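Auer Overnight Barrier Cream – three weeks in
Posted 7 Dec 2022 by Liesl Kuster

Quick one because I've got a train to catch, but a few of you asked and I said I'd do it before Christmas. So. The Auer Overnight Barrier Cream. The blue lid one, not the gel.

Background for anyone new. Dry skin, goes red if you look at it funny, cheeks worse than forehead. Flaky round the nose from November until it warms up. I don't really get spots apart from the odd one on my chin. If you're oily then half of this won't apply to you, sorry.

I'd been using the Gunska balm before, which I liked, then they changed the recipe and it started to sting. Not badly. Enough that I was putting off doing my face at night, and that's no good. So I finished the pot on my elbows and went looking.

What Auer says it does: "calms, cushions and restores overnight". Main things in it are glycerin, squalane, oat oil, a ceramide and some shea further down. No perfume. It does smell though, faintly, a bit like porridge left in the pan. Gone in a minute or two. My sister couldn't smell anything at all so perhaps it's me.

Texture. Thick. Thicker than I thought from the website. You have to warm it up between your fingers first or it drags, and on sore cheeks you really don't want drag. Once it's warm it goes on fine – a bit of a shine, then it settles. I use a blob the size of a pea for the whole face and another smaller one for the neck. First night I used twice that and woke up with my hair stuck to my forehead.
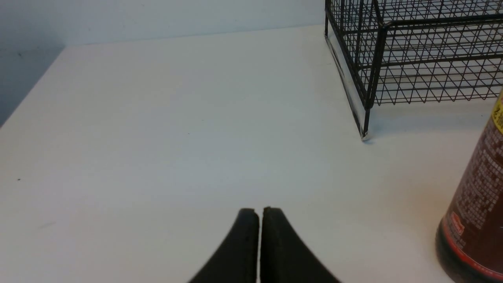

White tabletop, pale wall.

Right, does it work. Mostly yes.

Week one, not much. Skin felt comfy in the morning, which the Gunska used to do as well when it was behaving. The flaky bits by my nose were still there, just softer. I nearly gave up on day 7 as I got two little bumps along my jaw, but I'd also been eating rubbish and sleeping badly so who knows. They went.

Week two was when I noticed the redness. Less of it, and it went down faster after a hot shower. I could get away with just concealer for work and skip foundation. Nose was smooth enough that powder didn't catch on it. That's a big deal for me at this time of year!

Week three, more of the same. I did skip 3 nights while I was away, on purpose, to see, and my cheeks were tight again by the second one. So it's doing somthing, but you do have to keep going with it.

Things I don't like. The jar. Why is it a jar. There's no spatula, the neck is narrow, and once you get near the bottom it all goes under your nails. I've been using the handle end of a teaspoon. A tube would be so much better and Auer already does tubes for the hand cream. Also the lid doesn't screw down properly on mine, it clicks and then spins, so it's not going in a suitcase again.

It also doesn't play well with everything underneath. Over the Vumov serum it was lovely. Over the Cellgate vitamin C it went into little rolls, like rubber off a pencil, and I had to wash the lot off and start again. Tried waiting ten minutes, still rolled. Now I do the Cellgate in the morning and leave it out at night. Not a disaster, but worth knowing if you've already got it in the cupboard.

And under make-up, no. I tried it one morning when it was freezing and my base had slid off by lunch. It says overnight on the jar, so fair enough, my own fault.

Price is on the steep side. I wouldn't call it cheap for what's in it, but I'm not even halfway down after three weeks of using it nearly every night, so per use it's ok. They do a mini as well. Get that first if your skin is fussy, and patch test behind your ear for a couple of nights. I always say this and I know hardly any of you do it.

Who I'd give it to – dry, tight, wind-sore skin. People who like a heavy cream and don't mind a bit of shine on the pillow. Who I wouldn't – anyone oily, anyone who gets clogged up by shea, anyone in a hurry at bedtime, as the warming up does take a bit of patience.

Would I buy it again? Yes, in January probably, when this one runs out. In summer I think it'd be too much and I'd go back to somehting lighter.

Marks: 7 out of 10. Would be higher in a tube.

I paid for this myself. Comments are open but I won't get to them till the weekend. Hand cream review is next, and then the lip stuff I promised ages ago.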